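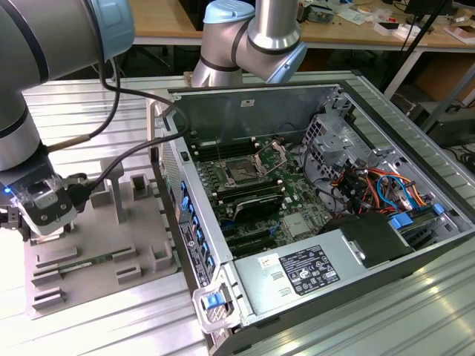 Home | Ask | Topics | Members | Log in

Old desktop shuts itself off when the room gets warm, is it worth fixing?

Posted in: Computers & Home Office

Hi all, long-time reader, first question. I have a desktop tower my brother-in-law put together for me years ago, and I use it for the bookkeeping on our two rentals plus way too many photos. Since May it has been switching itself off. No warning, no blue screen, just click and gone. Sometimes it's fine all morning and then it dies twice in an hour after lunch. My office is upstairs and gets stuffy, so I'm guessing heat, but I'm only guessing.

Stuff I've tried: different outlet, different power strip, ran the virus scan, moved it off the carpet onto a low shelf. The shelf maybe helped a little? Hard to say. I took it to the repair place by the post office and the guy quoted me $274 for "diagnosis and a thermal service," which seems like a lot for a computer this old. He wouldn't tell me what was in the thermal service either.

So two things. Can a regular person with a screwdriver and some patience do this at home? And if it's really dying, how do I get my photos off before it goes? I have a backup, but (don't yell at me) it's from before we moved.

Thanks in advance!
WevedonLane

3 answers

Liya Wubshet wrote:

Don't pay the $274 yet! I've been keeping my family's hand-me-down computers going for ages and this sounds a lot like one my aunt had, which was basically a felt blanket inside by the time I got to it.

But photos first. Please, before you touch a single screw. Get an external drive, plug it in early in the day while the room is still cool, and copy the photo folder and your bookkeeping files over. Do it in chunks, one year at a time or whatever makes sense, so if it shuts off in the middle you know where you were. Then open a handful of the copies on another computer to make sure they really open. I skipped that once and I still think about it.

OK, cleaning. Shut it down, switch off the power supply at the back, pull the cord, and hold the power button in for a few seconds. Lay the tower on its side on a table with good light (the kitchen table is great if you can keep people from eating at it). The side panel usually comes off with a couple of screws at the back edge and then slides. Put the screws in a cup. Take a picture of the inside with your phone before you move anything, you'll be so glad you did if a cable pops loose.

Touch bare metal on the case before you reach in. Then use canned air in short bursts, can held upright, and hold each fan still with a finger or a pencil while you blow it out. Get the heat sink on the processor, that's the chunky finned thing with a fan on it, and that's where my aunt's felt was living. Then the front intake, and the vents on the power supply from the outside. DO NOT open the power supply itself. It can hold a charge even unplugged and there's nothing in there for people like us.

Put it back together, turn it on, and check that the fans are spinning. Then get a free temperature monitor and watch the processor number while you do your normal work. Mine sits at nearly 70 when I'm exporting photos (that's Celsius) and it's never shut off on me. If yours shoots way up past that doing nothing much, the old paste under the heat sink has probably dried out. Replacing it is a very doable job, just look up your exact cooler first because the clips are all different and some of them are evil.

If the temperatures look fine and it STILL clicks off, I'd start suspecting the power supply. That's when I'd go back to a shop, though maybe a different one, and ask for a price in writing with what's included. Good luck, and come back and tell us how the photo copying goes!

woldegiorgis_t wrote:

just get a new one. anything that old isn't worth the trouble and a basic one will do bookkeeping fine. I spent a whole weekend on mine and ended up buying a new one anyway

Vomex wrote:

Agree with Liya on the order, files first. One thing to add: is the shelf closed in at the back? I had mine in a cabinet with a solid back panel and it was just breathing its own hot air over and over. Pulled it out, left a hand's width behind it, and the shutdowns stopped that same week. Cost me nothing except having to look at the cables.

Also don't use the household vacuum inside it. My neighbor says it's fine but I've heard too much about static, and the hose can knock little parts off. A soft paintbrush is good for the corners the air can't get to.

If you do end up replacing it, keep the old drive somewhere safe until you're sure everything made it across.

Last updated: 11/8/22

Contact Zindance Help | © Zindance | Back to top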